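Grastar FAQ, version 1.10
Maintained by Tyyne Turunen. Last revised Sunday, March 11, 2018.

## Does the game save automatically?

No. Saves are written only at beacons. Closing the game between beacons discards everything since the last one, including map notes. A suspend save is available from the pause menu, but it is deleted when loaded.

## How many floors are there?

The main dungeon has 39 floors. The Kettunen Shaft opens after the credits and adds 10 more. Floors in the Shaft are not numbered on the map screen.

## Can I change difficulty after starting?

You can lower it at any beacon. You cannot raise it again on the same file. Lowering it also locks the Iron Ledger, which tracks deaths, retreats and turns taken.

## What carries over when the whole party dies?

- Map notes made before the last beacon
- Bestiary entries
- Half of your gold, rounded down

Equipment stays on the floor where the party fell. It can be recovered on the next attempt. If the party dies again before reaching it, it is gone.

## Why did my Warden stop gaining skill points?

Each class has a cap of 182 points, including points spent on skills you later reset. Resetting refunds the points but does not raise the cap. Hyun-seo Ra tested this with all seven classes and found no exceptions.

## How does hunger work?

Each character loses one food unit every 1,000 steps. Turning in place does not count as a step. At zero food, healing spells work at half strength. Rations stack two to a slot.

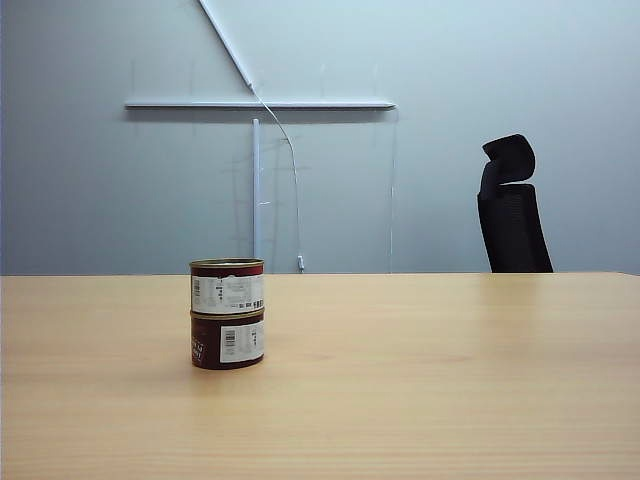
## Is the Brirnel boss fight bugged?

In version 1.0, Brirnel could act twice after a party member was revived. The January patch fixed this. If you still see it, check the version number on the title screen. Cartridge copies do not update unless the system is online.

## Should I take the Fesico contract?

It pays well early, but it closes the smith's second quest line. Take it if you have no heavy armor users. Otherwise wait until floor 10, when the smith's quest can be finished first.

## Can I trade characters with another player?

Only over a local connection, and both players must have cleared the first boss. Traded characters keep their skills but arrive without equipment.

## Where do I report errors in this FAQ?

Post in the corrections thread and include your game version, floor and party makeup. Colton Lavoie checks the reports before they are added.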